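The Dornance scorebook, after most of a season

I have kept score at ball games since I was a kid, first on the backs of my dad's grocery lists and then in whatever book the sporting goods store had by the register. So when my friend Štěpánka Čierny handed me a Dornance spiral scorebook in the spring and told me to quit complaining about my old one, I figured I owed it a fair try. It's September now, I've filled 37 games' worth of pages, and I have opinions!

First, the paper. It's lovely. Thick enough that I can erase a 6-3 and turn it into a 5-3 (I look down at my nachos at the wrong moment more than I should) without chewing a hole through the box. My old Iseo book was cheaper, but the sheets were so thin that by the seventh inning the pitching lines looked like they'd been through the laundry.

The boxes are a good size too. Each one has a faint diamond already printed and a little strip along the side for balls and strikes. I don't track every pitch unless a kid is making his first start, and then I track all of them and drive everyone in my row crazy. There's room for it, barely.

Where it falls down is the bullpen. You get five lines for pitchers per team, and I don't know what league these people have been watching. One night in extra innings our manager went through relievers like he was dealing cards, and I ended up writing the last ones sideways in the margin next to the weather. The same goes for substitutes – three slots in the lineup would be plenty, and two is not.

The spiral is on the top instead of the side. I thought I'd hate that and I don't. It sits flat on my knee and my left-handed brother-in-law can take over while I go stand in line.
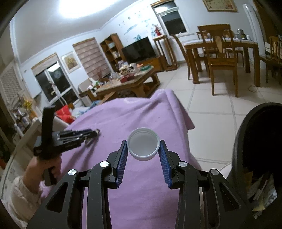

Small white plastic cap, open side forward.

I paid nothing for mine, but the replacement I just ordered was 21 dollars, and that's for a book with room for fewer games than you might hope. If you score the occasional Little League game, the Iseo will do you fine. If you're the type who goes back in January to see how many times the shortstop grounded into a double play, I'd spend the money.

One more small gripe: the cover scuffs. Mine looks 19 years old already. I've put a strip of clear tape along the bottom edge and it's holding so far.

Four stars from me, and I'd go to five for a couple more pitching lines.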